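Chapter 7
Stone That Has Been Cooked

Learning goals
After working through this chapter you should be able to explain how limestone becomes marble, tell marble from the stones sold under its name, and predict what a spilled lemonade will do to it.
Key terms: metamorphism, recrystallization, protolith, calcite, veining, etching

The word "marble" has two meanings. To a geologist, it is limestone or its cousin dolostone that has been heated and squeezed until its crystals gave up their old arrangement and grew a new one. To the person selling you a kitchen, it is any rock that takes a polish and costs more than you hoped. Both meanings are in daily use, often in the same showroom, and a fair amount of this chapter is spent keeping them apart.

Consider the town of Stirka, where the quarry has been open long enough that the church, the jail and the public toilets are all faced with the same handsome white rock. When Candela Montes mapped the hills above it as a student, she was told by every resident she met that the town stood on marble. She spent a summer and 13 field notebooks finding out that about half of it did. The east side of the valley is true marble. The west side is plain limestone, fossils and all, and the bank, which is proudest of its walls, is built from the west side.

Her test was a simple one, and you will repeat it in Lab 7. Limestone that has never been cooked usually keeps some record of its past: bits of shell, fine mud, the odd burrow left by a worm with other plans. Heat it deep in the crust for long enough and the calcite recrystallizes. Small grains merge into larger ones, the shells blur and then vanish, and what remains is a tight mosaic of interlocking crystals that sparkles on a fresh break. The starting rock is called the protolith. In Stirka the protolith and the finished product face each other across a road.

Pure calcite marble is white. Very little marble is pure. Clay, iron oxides, graphite and other impurities in the original limestone get smeared, folded and concentrated along with everything else, and they end up as the streaks we call veining. Graphite tends toward gray. Iron gives yellows, tans, browns and reds, depending on its chemical state. Some veins are later arrivals, formed when the rock cracked and mineral-bearing water filled the gaps. Buyers pay extra for all of this, which is to say they pay extra for dirt.
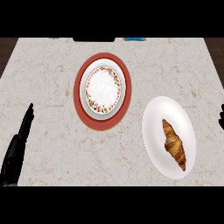

Figure 7.1 Fine beige and brown veins branching across a white marble countertop (computer rendering).

Names are no help in the trade. The slab catalog of Grimora, a dealer we will meet again in Section 7.4, lists 805 products as marble. Among them are a serpentinite (green), several limestones and one quartzite, a much harder rock that started life as sand. A steel knife will scratch calcite and will not scratch quartzite, though dealers prefer that you not try this on the display models.

Then there is the lemonade. Calcite reacts with acid, even weak acid, and gives off carbon dioxide as it dissolves. A drop of juice on polished marble removes a thin layer of the surface and leaves a dull spot, called an etch. An etch is missing rock, so scrubbing it will mostly give you clean missing rock. The same reaction, with rain in place of lemonade and a great deal more patience, carves caves and removes the noses from statues.

Before You Read On
Find a piece of stone in a public building near you and write down what the building's owners say it is. Keep the note. You will be asked to argue with it at the end of Section 7.3.

7.1 Heat, Pressure and Time
Metamorphism begins where the comfortable conditions of the surface end. Buried rock is warmed from below and pressed from above, and its minerals respond by changing size, shape or composition while the rock as a whole stays solid.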